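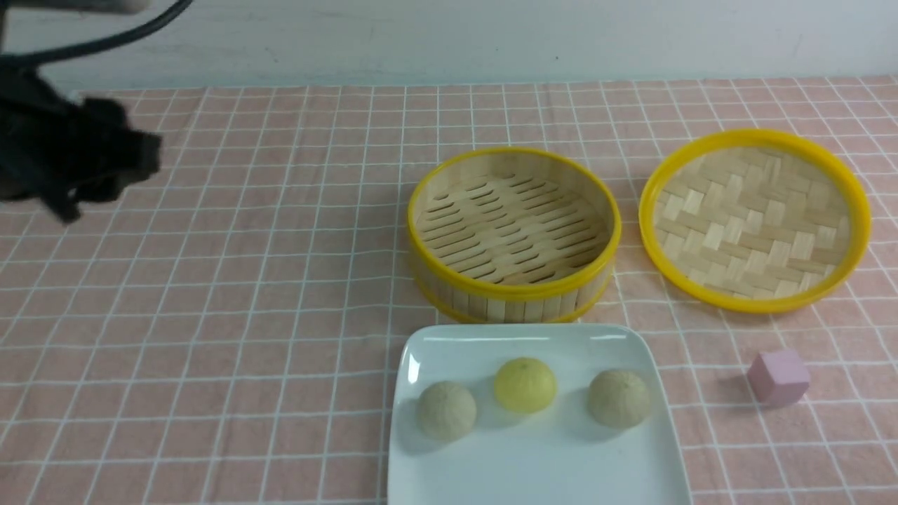 2022-03-07

Second week of the Hovero trial and I have now eaten more steamed buns than in the rest of my adult life. Rafia says this is a perk. Rafia gets to go home at four.

The brochure calls it a "tabletop kitchen assistant in kit form," and the kit form part I can confirm, having spent most of last Thursday's budget of patience on a bag of bolts labeled B that belonged with the bag labeled D. Today was the bun task. The arm is supposed to take buns off a plate, put them in a bamboo steamer, and put the lid on. My grandmother did this while arguing on the phone. The arm does it in complete silence, with great concentration, and so far mostly without the buns.

The gray ones are fine. It likes the gray ones. It closes on them at the grip setting Dandano sent us, carries them over and sets them down like a nurse. The yellow bun is another matter. The yellow bun is shiny on top, and Mio thinks the vision software sees the glare and decides the bun is somewhere slightly to the left of where a bun can be. I watched it pinch the air next to that bun with total confidence, lift the air, carry the air to the steamer and release it. Then it logged a success. I wrote this down in the log with no comment, and then added a comment.

Rang Dandano support before lunch. A very pleasant man asked me whether the tablecloth had a pattern. I said it did, pink check. He went quiet for a bit and said the manual recommends a plain matte surface. I said the brochure has a gingham tablecloth on the cover. He said he would make a note of it. I have now been a note at Dandano on four separate occasions.

Tried it with the bun turned around. Same. Tried it with the blinds down, and it got the yellow one first go, then dropped it on the rim of the steamer, where it rolled off onto the cloth with more grace than anything the arm has done all week. Blinds up again, back to carrying air. So that's our finding for today: it can cook for you if you sit in the dark.

We got through 40 attempts all told. The fee for the trial is 836 a month, and Mio worked out what we are paying per bun delivered and then wouldn't tell me, only wrote it on a sticky note and stuck it face down on the monitor. I looked. I wish I hadn't.

To be fair to the thing (Rafia wants me to be fair, as the report has her name on it too), the lid part is good. I had expected the lid to be the disaster. It gets hold of the edge, swings it over and puts it down nearly straight, and when it's off it gives a small nudge to fix it, and I'll admit I made a noise the first time. The cable is long enough now that Mio has rerouted it. And the stop button works. I have tested the stop button more than any other feature.

Still don't know what to tell the people at Yook. They want to put 12 of these in their cafes by October and they keep asking me if it's "charming." I suppose it is, the way a new waiter is charming until you're hungry. They have also been talking to Nallatus, whose arm is cheaper and comes already built, and which I would be lying if I said I hadn't looked up on my phone while searching for bolt B.

Tomorrow: plain cloth, gray buns only for the first set, then the yellow ones again with the new settings file, if it arrives. Ask Mio about the lamp. Ask support if the success rate on the dashboard counts air, as it currently says 100 percent and I'd like to hear him explain that one out loud.

Brought the yellow bun home. Custard. Had it standing up at the sink.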